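Gaëtan Collet
January 22, 2026

1/
I moved to Broltport in May and I started to rent a flat above a bakery. Many people asked me how is the life with the smell of bread every morning. The smell is fine. The hard part is the sleep, so this thread is about that.

2/
The first mixer starts at 2 in the night. It is not very loud, but it is low, and a low sound goes through the floor into the bed. Earplugs do not help much with this kind of sound. I tried 2 types.

3/
What helped me more: I moved the bed away from the wall with the pipes. Only 43 centimeters, because the room is small. I also put a thick rug under the bed legs.

4/
Then I changed my hours. I go to bed before ten and I do my translations early, at the kitchen table, when the street is still dark. I did not expect to like it, but I get more pages done before breakfast than in a full afternoon before.
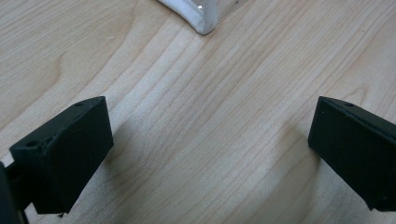

5/
About money. The flat costs 415 a month. For the same size in Jirkton I paid much more, and there I had a bus stop under my window, so I was not sleeping there also.

6/
My neighbor Filip lives here for a long time and he says he wakes up only when the bakery is closed for holidays. I am not at this level yet. Last night I woke up one time and I fell asleep again quickly.

7/
If you visit a flat above a shop, please ask at what hour they start, and ask it to the shop, not to the agent. The agent told me "early morning". For me, early morning is six.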